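Prandale Warm Beds Project - progress report to the Cuvia Fund
01/11/2023

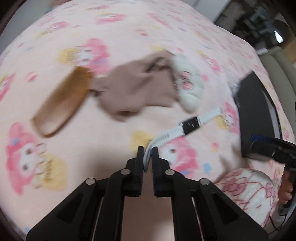

Pink rabbits and their yellow-haired friends, all over a bed.

Hi Krystyna,

You asked for something short and readable this time instead of the spreadsheet with a cover page, so I'm taking you at your word. The spreadsheet is attached anyway for whoever likes it.

The main news is that we've now sent out 41 bedding packs since your second payment came through. A pack is a fitted sheet, a flat sheet, two pillowcases, a pillow and a blanket, and we try to match the blanket to the kid. That part takes longer than you'd think! Blažena rings every family before a pack is made up and asks what the child likes, and she's had everything from diggers to "just purple, please". We kept plain blue and grey in stock for the teenagers and ran out of grey first.

Most of the referrals still come through the two primary schools and the maternal health nurse in Brirkemham. The nurse has been terrific. She fills in the whole form, including mattress size, and that saves us a second trip. The schools are patchier - one of them changed its office manager over winter and we had a few weeks with nothing from them at all, then a pile in one go. Iwona went over with a fresh set of forms and a cake and things have picked up.

Where we're behind is cot bedding. I said in the application that we'd have cot packs going by the end of winter and we don't. The supplier we'd lined up, Kadrić, put their minimum order up and it was more than we could store, let alone pay for. Aishwarya has been talking to them about splitting an order with the women's refuge, who want the same sheets in the same size, and they seem open to it. I'd like to hold the cot money over until that's sorted and not spend it on something second best. Could you let me know if you need that request in a separate letter?

Money otherwise is fine. We've got $2,000 left in the bedding line and the van costs came in a bit under, mostly thanks to Iwona doing the eastern run on her way home. Laundry is the one that's crept up. Donated blankets all get washed before they go out, even the ones that come with tags on, and the laundromat raised its prices in the middle of the year. We've moved the heavy doonas to a place with bigger machines and I think that will help, but I haven't got a full bill from them yet.

You also asked about feedback. We sent a short text survey and had 31 replies, which I was very pleased with (last year's paper one was a disaster). Nearly everyone said the pack was the right size and came when we said it would. Four people told us the pillow was too thick for a little one, so we've gone to a flatter pillow for the under-fives. One mum wrote that her daughter now makes her own bed and won't let anyone else touch it. Another said the delivery window was too wide and she'd lost half a shift waiting, and she's right. We've cut the window down to two hours and Blažena now texts when the van is on its way.

The storeroom has new shelving along the back wall, so singles and king singles are finally kept apart. The roof leak is fixed. The door still sticks.

For the rest of November we'll be getting ahead on summer-weight blankets, chasing the cot order and running one more sorting night at the hall. Nathalie Sutherland is taking over the referral inbox from me while I'm on leave, so please copy her in on anything urgent. She's been shadowing me for a while and knows where everything is, probably better than I do.

Your next payment is due once this report is signed off. If there's anything missing, give me a ring - I'm in the office most mornings until the school run.

Thanks again to you and the team,

Coordinator, Prandale Warm Beds Project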